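How Do You Teach a Robot to Tidy Up?

Think about how you learned to tie your shoes. Somebody probably sat next to you and showed you, very slowly, and maybe even held your fingers while you made the loops. Robots can learn that way too!

For a long time, people told robots what to do by typing long lists of instructions. Move left. Stop. Go down. Close. That works well in a factory where every part sits in the same spot all day. Toys on a floor are a different story. They roll, they tip over, and they never land the same way twice. Try writing instructions for that!

So engineers came up with another way, and they call it "learning from demonstration." A person does the job while the robot's computer remembers every move.

There are two main ways to do it. In the first one, you hold the robot's arm and push it gently where it should go, a bit like dancing with a very stiff partner. The motors go soft so the arm can bend, and sensors in the joints write down each angle.

The second way is called teleoperation -- a big word that means working something from a distance. The person moves a controller, and the robot copies. Some controllers look like the ones for video games. Others are small arms shaped just like the robot's own, so when you bend your arm's elbow, the robot bends its elbow too.

Baldur Hedegaard teaches robots at the Wakeck workshop, and sorting by color is his favorite lesson. Blocks go into a tray with three compartments, one color in each: green, yellow, blue.
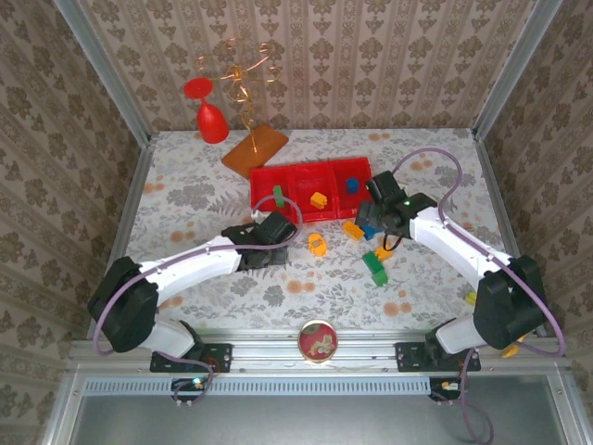
With two arms to steer, you need both hands and a lot of patience! Baldur's first try at the sorting lesson took him 23 minutes, and he dropped the same block over and over. Now he is much faster. He recorded 104 demonstrations in February, and he moves the toys around before each one. If they always started in the same place, the robot might only learn that one place.

After that, the computer studies all the recordings and looks for patterns. Then comes the exciting part -- the person lets go of the controls and the robot tries it alone. It often misses at first. When that happens, Baldur records a few more lessons and lets it try again.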